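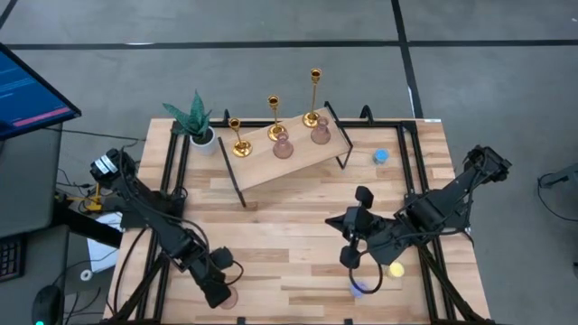

Bancada de dois braços Oketent – posto completo

Referência: OK-2B
Disponibilidade: por encomenda
Prazo de entrega: 11 semanas após confirmação
Preço: sob consulta, com orçamento válido até ao fim do mês seguinte

A OK-2B é um posto de manipulação com dois braços montados na mesma estrutura, destinado a laboratórios, escolas técnicas e equipas de desenvolvimento que trabalham com objetos pequenos: frascos, jarras, suportes, peças de vidro leve. Chega montada e alinhada. O cliente precisa de chão nivelado, uma tomada com terra e espaço livre a toda a volta.

O que está incluído

Mesa com tampo de madeira e estrutura em perfil de alumínio preto
Dois braços articulados com garra
Cablagem de potência e de sinal, já identificada
Caixa de alimentação com botão de paragem
Um dia de instalação e formação no local
Manual em português e em inglês

O que não está incluído

Computador de controlo, monitor e periféricos
Câmaras e respetivos suportes
Objetos de trabalho
Marcação de segurança no pavimento

Antes de pedir orçamento

O computador é a rubrica que mais vezes fica esquecida. Quem já tem uma máquina recente no laboratório pode aproveitá-la, desde que cumpra os requisitos da ficha técnica. Quem não tem deve prever essa compra em separado, e com antecedência, para que o posto não fique parado à chegada.

Conte também com os dedos das garras. São peças de desgaste e vendem-se em conjuntos de 6. Os dedos largos servem para tampas e corpos arredondados. Para gargalos estreitos há uma versão mais fina, encomendada à parte. Para um uso diário de um turno, recomendamos ter um conjunto de reserva na prateleira.

A estrutura passa numa porta de serviço normal se for transportada sem os braços. Para elevadores pequenos ou escadas, indique-nos as medidas no pedido – a desmontagem parcial é possível, mas acrescenta meio dia à instalação.

Opções

Segundo conjunto de garras
Prateleira inclinada para a mesa
Extensão de garantia para dois anos
Contrato de manutenção Demport, com 16 horas de assistência por ano

O contrato Demport cobre verificação de folgas, substituição de cabos e novo alinhamento dos braços. As peças são faturadas à parte. As horas não utilizadas não transitam para o ano seguinte.

Faseamento da compra

É possível dividir a encomenda em duas fases: estrutura e primeiro braço, depois o segundo braço. A estrutura é igual nos dois casos e traz os pontos de fixação preparados. O custo total fica um pouco mais alto devido à segunda deslocação. Esta modalidade só está disponível para encomendas feitas até junho.

Contactos

Orçamentos e prazos: Bushra Janjua, Leltside, extensão 61
Questões técnicas e visitas ao local: Blagoje Matić, das 9h00 às 17h00

No pedido, indique a morada de entrega, o piso, o tipo de objetos que pretende manipular e se já dispõe de computador. As despesas de transporte para as ilhas são calculadas caso a caso.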